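Notebook, cell 2 (sim), January
Entry by Nesma. Rocío and Michalis read over, initials at the bottom.

Morning, 9:40. Coffee machine down, which I record only because it explains the handwriting in the paper copy.

Job for today: go through the house rules for the two-arm bench and decide which ones we follow, which ones we say we follow, and which ones were written by Baltazar during a long train ride. Everything below is for the simulated bench. The rules are supposed to carry over to the hardware bench at Lostley unchanged, so if a rule is silly in sim it will be silly there too, with bruises.

Scene loaded from the Larnik scene file, the standard tool layout. Hammer, the pale wrench-like thing, gray ring, blue tray, ring fixture. I still want a proper name for the wrench-like thing. Eliseo calls it "the fork" and Michalis calls it "the T," and both names are in the logs, so any search finds half the runs.

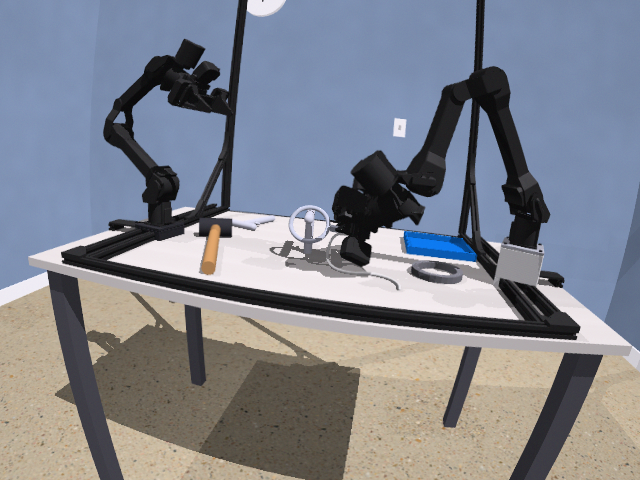 Bench from the front. Left arm raised and empty, right gripper low over the middle, tray behind the gray ring.

Rule 1. One arm over the middle at a time. Keep. The other arm stays up or stays back at its own end, gripper empty. What the rule doesn't say is where the middle begins, and Rocío and I have been drawing that line in different places since the fall. We settled on a keep-out strip of 110 mm on each side of the center line. It goes in the config file, where the software can read it, and on the whiteboard, where we can argue with it.

Rule 2. Speed cap of 300 mm/s with anything in the gripper. Keep for now. Eliseo says it's too slow in sim, where the worst thing you can break is his afternoon. My answer is that a policy trained at one speed and deployed at another is a policy we haven't tested. He wrote "noted" next to this in the margin, in capitals.

Rule 3. Tray starts empty. Keep, and add: checked by the start script, not by a person glancing at the viewer. Two runs last month began with a part already in the tray and scored beautifully.

Rule 4. "Tools shall be arranged in an orderly manner." Delete. I asked Baltazar what orderly meant and he said you know it when you see it, so I asked him to put that in the validator. Replaced with: every object lies inside the rail frame, no two objects touch at start, seed written to the log.

Rule 5. Look from more than one camera before calling a grasp. New, mine. The front view is friendly and shows the clock on the wall, but it is hopeless for judging clearance. A fingertip near the table and a fingertip on the table look the same from there. The high view gives you the shadow, and the shadow is harder to flatter.

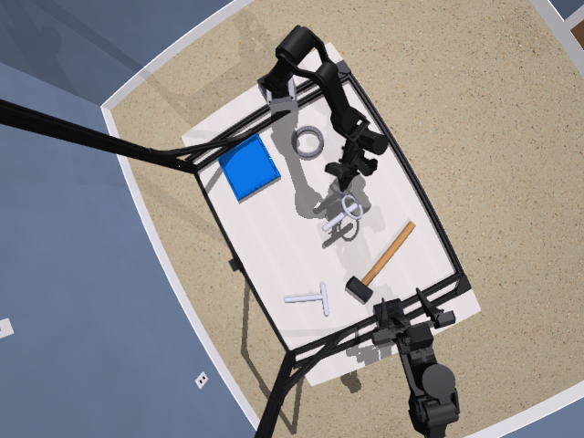 High view. Loop-and-bar piece beneath the upper arm's gripper, its shadow separate from it on the tabletop.

If the shadow has come away from the part, the part is probably up. That's good enough for a person at the viewer. It is not good enough for the score, which should come from the part's height and the contact state. Michalis wants both kept in the log so that when they disagree we get to find out which of us is wrong. Agreed, with some dread.

Rule 6. Name the arms by base, never by left and right. Overdue. The front camera gives you a left arm and a right arm. The high camera gives you an upper one and a lower one. Last month's incident note from Jalura says "left arm" throughout and was written by three people at three screens. From now on it's A and B, with the letter in the log header, and I'll go back and fix the old notes when I'm being punished for something.

Rule 7. Stop means stop. The pause key in the viewer freezes the picture while the controller keeps queuing commands, and on resume you get all of them. In sim this is comic. Rocío has rewired the key to flush the queue first, and the Nowakowski checklist we copied from has been amended to match. Needs a test on the hardware bench at low speed before anyone trusts it.

So, 7 rules, down from a document with an appendix.

Open items:
Michalis: log height and contact state together
Eliseo: pick fork or T by tomorrow or I pick
Baltazar: validator check for touching objects
me: A/B labels in the header, and print the new sheet

16:15. Sheet printed. Found the old one still taped inside the cabinet door, under an even older one. Took down both.

Read: R.I., M.G. ("fork, please")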